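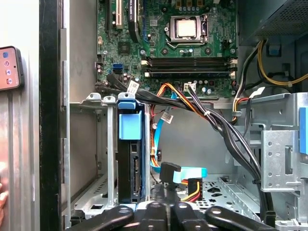
How often should I clean the dust out of my desktop?

Twice a year suits most homes, and we'd say every 3 months if you have pets or keep the tower on carpet. Plenty of our Estham customers do it once in spring and again in September, when the windows start staying shut.

Do I have to unplug everything first?

Please do! Shut the computer down properly, pull the power cord from the wall, and then hold the power button in for a few seconds. Touch a bare metal part of the case before you reach inside.

Can I use my vacuum cleaner?

We'd much rather you didn't - a can of compressed air and a soft brush are kinder to the board. Short puffs, with the can upright, and go easy around the memory slots.

It won't start now. Did I break it?

Probably not, so don't panic. Push the SATA and power plugs gently back into place, reseat the memory, and try again. If it still sulks, bring it to the Clulonier counter and we'll take a look while you wait - it usually takes about 2 hours, a little longer on Saturdays.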